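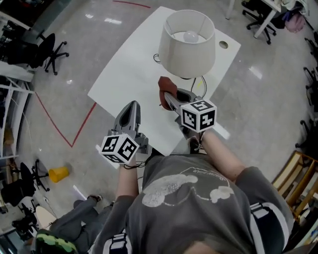 Pose jumps when the marker cube turns away from the head camera: filter it or throw the data out?

Posted by Bindu Arumugam in Perception and Tracking

We track two hand-held grippers with fiducial cubes, one cube per gripper, seen from a head camera. The poses go into a retargeting step and from there into policy training. The task is wiping down household objects with a cloth, a table lamp at the moment.

The left hand is mostly fine. The right hand, the one with the cloth, is not. When the wrist rolls so that only one face of the cube is visible, the orientation flips for a few frames and then flips back. Position stays plausible, which makes it worse, because our sanity check only looks at position. I went through one batch of 200 episodes and 14 had a flip large enough to see in playback. I assume there are smaller ones I didn't see.

My lead wants to run everything through the smoother in Pritard and move on. I don't trust that. A smoother will turn a flip into a slow, believable wrist roll that never took place, and the policy will learn it. Am I being too fussy? We are supposed to freeze the set in August.

Pichit Srisuk

Just use a Kalman filter. We did and the curves look great now. You can also turn up the process noise if it lags. I wouldn't lose sleep over 14 episodes, the network averages it out.

Onni Karppinen

"The curves look great" is what worries me about the reply above. Of course they do, you smoothed them. Did the policy get any better?

What you have is the usual planar ambiguity. One square seen nearly face-on, or small in the image, has two orientations that reproject almost equally well, and the solver picks whichever wins by a hair. That isn't Gaussian noise around the true pose, so a plain Kalman filter is the wrong model for it. Before smoothing anything I would do this:

Solve the cube as one rigid body, using every corner you can see, and never face by face. Check that your code really does this. We had a config flag in Ciluritz that claimed to and quietly fell back to the best single face.

When only one face is left, keep both solutions and their reprojection errors. Pick the one closer to the previous orientation, and if the two errors are nearly equal, mark the frame as ambiguous. Don't let the choice disappear inside the function.

Measure your cubes. If the printed squares are off from the size in the config, or a face is stuck on slightly rotated, the multi-face solve will fight itself and you'll blame the detector. One of ours had two faces swapped in the layout file and it ran that way through 658 episodes. The error looked exactly like "noise."

Then interpolate over short marked gaps, and cut the episode if the gap lands on a grasp or a contact. No, you are not being fussy.

One thing I'd question in your post: 14 out of 200 by eye tells you very little. Compute frame-to-frame angular velocity and plot the histogram. A human wrist has a limit and the flips sit well past it.

Bindu Arumugam

Ran the angular velocity check over the same batch. The 14 are all there, plus 13 I had missed, nearly all on the right hand. And yes, our solver was going face by face. I'll redo the poses before anyone touches the smoother.

Aranka Szűcs

Adding to Onni's answer, which I mostly agree with. "Closer to the previous orientation" is only safe if the previous one was right. If the flip happens on the first frame after an occlusion, you lock onto the wrong branch and stay there, perfectly smooth, and the velocity check won't catch it. Run it backward from the end of the episode as well and compare. Where the two passes disagree, don't trust either.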